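Three weeks with the Trarno two-arm sorting kit

22 December 2018

I said in my last post that I'd write up the Trarno kit once I had used it long enough to have an opinion. It has been on my table for most of December, so this is that post.

Some background first. I take apart old electronics and sell the parts in small lots. Taking things apart is the fun bit. Sorting is slow, and I put it off until the shelves are full. Trarno rents out a kit for small shops like mine: mounts and grippers for two arms, a camera for the wrist, and their sorting software, which is called Even. You supply the arms. I got mine secondhand from Kleinschmidt, a dealer over in Worncombe, and that was a separate bill.

The kit is $868 for 3 months. There is no one-month option. I asked.

Setup took me a full day and part of the next. The grippers bolted on without trouble. The cables were the slow part. They have to be long enough for the arm to reach everywhere but short enough not to drag through the parts, and the clips that come in the box are too small for the job. I bought bigger ones. The manual is 44 pages and the section on cable routing is half a page.

Even is easier than I thought it would be. You tell it where the bins and the tray are, then teach it each type of part by showing it a few pieces in different positions. Round circuit boards were no problem after the first afternoon. Small solenoids were fine one at a time. When their leads are knotted together, the gripper picks up one and the rest come along with it – I now separate those by hand before they go in the bin.

Thin wire is the worst. I bundle it and twist it, and even then it's hit or miss. Trarno's support people told me to use a lighter grip setting, which helped a little. They answered my emails within a day every time, so I have no complaint there.

I ended up with orange bins for the parts waiting to be sorted and a steel tray in the middle for whatever I want to look at more closely. The tray was too shiny on its own and the software kept losing the edges of small parts. A white sheet laid on it fixed that. It slides a bit, so I should tape it down.

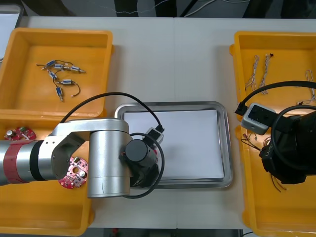 Speed is the other thing people have asked me about. It is slower than I am. On a good batch of boards I let it run while I do the packing at the other bench, and that is where it earns its rent. On a mixed batch I get called over too often to get much else done. My worst evening had 13 stops, nearly all of them for wire.

I'm keeping it for the full term, since I've paid for it. Whether I renew depends on the wire. Trarno says an update to Even is coming that handles soft parts better, and I'll try it when it arrives. If you mostly sort boards and solid parts, I think the price is fair. If you have a lot of cable and loose leads, I would wait.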